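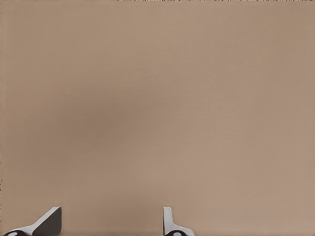 Saturday morning, eight o'clock, and the parking lot at Porkon was already half full. I had expected a handful of retired engineers and maybe a school group. What I got was a line out the door, coffee in paper cups, and Margit Haugland waving people into the lobby with a rolled-up floor plan. She runs the packing hall and has done so through two changes of owner, and she was plainly enjoying herself.

Porkon packs spare parts for kitchen machines: gaskets, knobs, hinges, little bags of screws. There are 4000 different items on the shelves, and most of them go out one or two at a time to someone who has a broken oven door and wants it fixed by the weekend. It used to be all hand work. Now there are robot arms on the picking line, put in by a firm called Divmont, and the open day was our chance to see them running and talk to the people who work next to them.

We started in the training room, which I nearly skipped (it sounded dull) and I'm so glad I didn't. Jonatan Magnusson had a simulator up on a big screen. Before a new part goes on the line, he tries the pick in simulation first: how wide the fingers should open, how low the arm can come before it touches the table, what happens if a hinge is lying on its wrong side. He let us take turns. I drove my gripper straight into the virtual tabletop three times running, and a girl of maybe ten then picked up a knob on her first go and got a round of applause.

Jonatan was a packer himself until the arms came in. He told us he had never written a line of code and still doesn't write much. Most of what he does is move things on a screen, watch, and change a number. The knowledge that matters is knowing how the parts behave – that the thin gaskets curl when the hall is cold, that one type of bag slides off the others if you look at it wrong. He learned all that with his hands, over years, and now it goes into the settings.

Then out onto the floor. It's quieter than I thought it would be! You can talk in a normal voice. The arms work in a row behind low screens, and across the aisle are the packing benches where people check each order, add the paperwork and close the box. Gunnel Wallin was on the first bench and kept working while she answered our questions, which I found impressive in itself. On the old system she walked the shelves all day and went home with aching knees. Now the trays come to her. She likes that part very much. She's less fond of standing in one place, and she said so with her manager six feet away. There are mats now, and high stools, and the benches swap jobs every two hours, which was her group's idea. She also misses the walking for the chat. You'd run into everyone by the hinges, she said.

I asked how many orders the arms can't handle. On the Friday before our visit the line took in 1066 orders, and 166 of them went to people to pick by hand. Some were odd shapes, some were shiny bags the cameras don't read well, and some were things where the arm gave up after its second try and turned on a yellow light. Khôi Phùng is one of the people who answers the yellow lights. He showed us the little screen where he types in what went wrong, and those notes go to Jonatan, who takes them back to the simulator. Khôi said the first month was mostly yellow lights. He also said he got very fit.

The question everybody wanted to ask came from a man at the back, and Margit took it herself. No one was let go when the arms came in. Four people who retired weren't replaced, and the evening shift has ended, which some were happy about and some weren't, as it paid extra. Two of the evening people left over it. I thought it was good of her to say that in front of a crowd with the owners listening.

We finished in the canteen with cinnamon buns. Ylva Nyberg, who organized the day, had a sheet at the door for anyone who wants to come back for the evening session on the simulator. I put my name down. It starts at six, and you need closed shoes if you want to go out on the floor afterward. Parking is free behind the building, but take the second entrance, the first one is for trucks and I had to back all the way out.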